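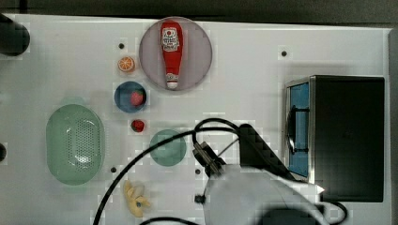 Dadcombe, June

The Pretend Kitchen: Your Questions

We get so many lovely messages about the pretend kitchen, and a lot of them ask the same things, so we've gathered the answers on one page. If yours isn't covered, drop us a line at the Plutel toy library desk. We love talking about play food. Really, ask us anything.

What is the pretend kitchen?

It's a tabletop play set: dishes, a colander, some toy fruit, a ketchup bottle and a toaster oven, all laid out on a plain white table. You can visit it at our Dadcombe room, or borrow a boxed version of the food and dishes to use at home.

Why a tabletop and not one of those big play kitchens with a sink and cupboards?

We have nothing against the big ones! But they take up half a living room, and most of the things children love best about them fit in two hands. Put a colander and a bowl of strawberries on any table and somebody is cooking within a minute. A table also lets people play from all sides, and small cooks can see everything at once.

Which pieces get played with most?

The ketchup, by a mile. It goes on the banana, it goes on the strawberries, it goes on pretend ice cream. The red bottle with the white cap is the first thing most visitors pick up, and we've learned to lay it on a plate at the start so it's easy to spot. The colander comes next. It has served as a hat, a boat and a bed for a bear, and now and then it has drained some fruit.

Do all the colors have to match?

Not at all. Ours is a happy jumble: mint green, dark blue, a grayish purple, and a red that shows up from across the room. Mixed colors make great sorting games. Try asking for "something to eat that's red," and then "something to put it in that's blue."

What ages is it for?

The food and dishes in our boxes are meant for children 18 months and up, with a grown-up close by. Older kids enjoy it too, especially once there's a menu to write and somebody to take orders. Check every piece before play if you have a baby who still puts things in their mouth.
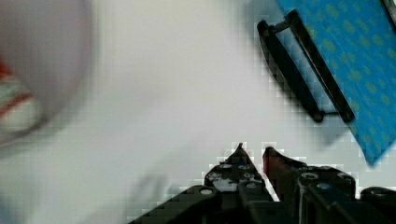 Page last changed: 18/09/2018

Can we add our own things?

Please do! A cloth is the best addition you can make. A bright blue one with little dots turns one corner of the table into a picnic, and it folds down to nothing when you're done. Spare bowls, a clean wooden spoon and a notepad for shopping lists are all good company for the fruit. Leave out glass and anything with a sharp edge.

How much is there to borrow?

Plenty! The toy library has 1,416 pieces of play food and kitchenware, shared between our Dadcombe and Pullcombe rooms. Each household can take 6 pieces at a time. That may sound like a small supper, but it's a good number for one or two children and very quick to pick up off the floor. You choose the pieces yourself, so if your family wants nothing but strawberries and bowls, go for it.

Is there a waiting list?

Sometimes, for the colanders. We made 729 loans from the kitchen shelves last year (our best year yet!) and the colanders were hardly ever home. Ask at the desk and we'll put your name down.

How should we wash the pieces?

Warm water, a drop of dish soap, and a soft cloth. Leave the colander and cups upside down on a towel overnight. Please don't put play food in the dishwasher, even on the top rack. Stickers and printed labels, like the one on the ketchup, do best with a quick wipe and no soaking.

What are some easy games to start with?

Our favorite is Where Does It Go? Set out a bowl, a cup, a plate and the colander, with the food waiting on the bare table beside them. One player gives the order and the other carries it out. Strawberry in the blue bowl, easy. Banana in the cup, not so easy, and usually very funny. After a few rounds, swap jobs. 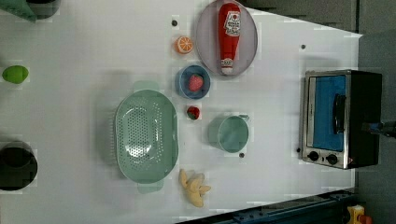
Once everyone knows the pieces, try it with two instructions in a row: ketchup on the plate, then the orange slice in the colander. Three in a row is hard even for adults. You can also play Make It the Same, where one person arranges a small corner of the table and the other copies it on their side with whatever is closest in shape or color. An orange slice makes a perfectly good cookie.

What about tidying up?

Make it the last course. We call out "kitchen's closing!" and everything goes into the colander, biggest things first. A toy banana bunch takes up more room than you'd think, so it rides on top. Then the cloth gets folded, and the table gets a wipe.

Can we borrow the toaster oven?

Sorry, that one stays in the room. It's a favorite with the blue look of its door and its chunky black knobs, and we'd like it to be there for everyone who comes in. At home, a shoebox on its side makes a fine oven. Cut the front so it opens, and draw on two knobs.

How do we make a good shoebox door?

Think about the handle first. A big curved one that stands out from the door is much easier for little fingers than a flat one. A strip of thick card, bent into a bow and taped at both ends, does the job nicely. Blue cellophane makes a wonderful window.

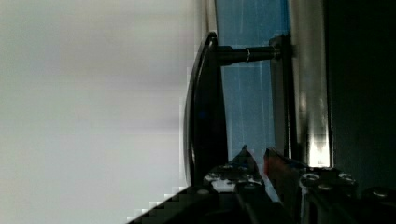

One reader wrote in that tape had lasted an afternoon at their house, and that a loop of ribbon knotted through two holes in the card had been going strong ever since. We tried the ribbon and we're converts! They also suggested lining the box with foil, and we'll be doing that next.

Do you bring the kitchen to other places?

We take a box of food and dishes to Boyer every June, and we're happy to hear from playgroups nearby who would like a visit. Tell us how big your table is and we'll pack to fit.

I found a strawberry in my coat pocket. Is it yours?

Probably! Bring it back whenever you're passing. There's no fine for fruit.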